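Bench notes, oral history digitization
5/6/19

Picked up at reel 2 of the Stalta family recordings. Side A is the grandmother on leaving Hostton by boat, the wedding and the first rented house. Side B repeats part of that with different dates. Both versions kept and logged separately.

Transfer at 3¾ ips, 60 Hz hum on the left channel. Notch filter applied to the listening copy only, master left flat. Transcript of side A runs to 2,232 words, side B to 1,273. The boat is spelled three ways in the family letters; transcript uses the spelling on the ticket stub.
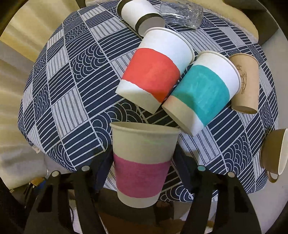 Which wedding date goes in the catalog record? The one on the parish certificate, with the spoken date in the notes field.

Side B also has a stretch on the Wevitz boarding house that is not in the March summary. She gives the street and the rent but no year. Placed it after the wedding for now – the cousin's letter from there is addressed to her married name.

Azimuth drifted near the end of side B. Re-ran the last section after adjusting the head, highs are better. Old pass deleted.

To do: check the Miyazaki letters for the name of the second ship, rename the side B files to match the finding aid, new leader on reel 3 before it is played.

Last updated: same day, after second pass on side B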